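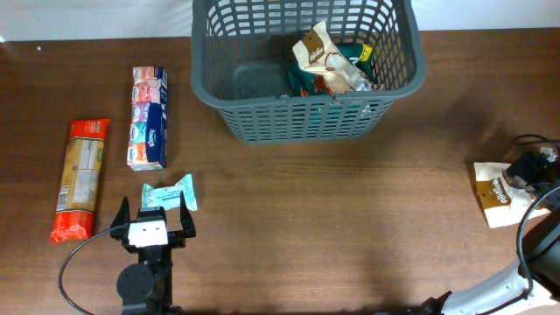

Dušan Vasić wrote in to ask why the practice groceries come before the speed settings, when every other kit he has built lets you wave the arms around first. They come first because arms that have been waved around at full speed by a new owner tend to come back to us in a shoebox. He has since been persuaded, or has stopped writing.

Section 6. First Pick: Loose Groceries into a Basket

By now both Sondeck arms should be bolted to the table, wired, and able to find their home position without hitting each other. If they can't, go back to Section 5. We'll wait.

6.1 What you need

A plastic basket with low enough sides that a gripper can get over them. Vented walls are fine.
A handful of packaged items in different shapes: a snack pouch, a box of pocket tissues, a package of spaghetti, one wrapped candy.
A bare tabletop. Wood grain does not bother the software. A patterned tablecloth does, and so does your family's opinion of where the tablecloth went.

6.2 Laying out the table

1. Switch the arms to HOLD. The status light turns amber.
2. Put the basket at the far side of the table, centered between the arms, close to the wall.
3. Lay the items between the basket and the grippers. Keep long packages pointing away from you for the first session, and leave a clear patch of table near the middle.
4. Put one or two packages in the basket before you start. An empty basket is too easy, and the arms will learn that baskets are always empty.
5. Check that the small marker block on each gripper is clean. Flour, sawdust and thumbprints all count as dirt.

Note: The cables need slack. Each one should make a loose loop beside its gripper and stay loose when the arm is stretched all the way to the basket. A cable that is tidy at home position is usually too short everywhere else. Zip ties are not included with this kit, and you may take that as advice.

6.3 The first pick

1. Set speed to 30 percent. The dial goes higher. Leave it alone.
2. Choose the right arm from the menu and press ENABLE. The light turns green.
3. Bring the open gripper down over a snack pouch until the fingers are either side of the thickest part. Pouches are mostly air and will slide away from a gripper that arrives at one end.
4. Close the gripper slowly. Stop when the pouch begins to crease.
5. Lift straight up, clear the rim of the basket, and only then move across.
6. Lower before you let go. Dropping things in from above works, in the sense that it also works with eggs.
7. Return to home position and press SAVE.

Repeat with the left arm, using the candy. Line up so the fingers close on the middle and leave the twisted ends alone. If you catch an end, the candy will swing, and sooner or later it will leave.

CAUTION: Keep your hands off the table while either light is green. If something rolls, let it roll. Borislav Zupan, who reached in for a rolling tin during testing, would like it known that he was fine and that the tin was dented already.

CAUTION: Never enable both arms in the same session until you have finished Section 7. They share the table and have no manners.

6.4 Spaghetti

Spaghetti gets its own heading. Grip the package at the middle and keep it level. Held by one end, it will sag, turn in the fingers, and catch the rim on its way over. If it won't fit flat in your basket, stand it against an inside wall. Set grip force to 2 and go no higher, unless you were planning on soup.

6.5 If it goes wrong

Gripper closes beside the item: redo the marker check in 6.2, then recalibrate.
Pouch slips on the way up: raise grip force one step at a time.
Arm stops halfway with error 167: a cable has run out of slack. Press HOLD, free it, and reread the note you skipped.
Arm keeps knocking the basket: move the basket. People spend whole evenings adjusting the arm.

When the same item lands in the basket on five tries in a row with each arm, continue to Section 7, Two Arms, One Table.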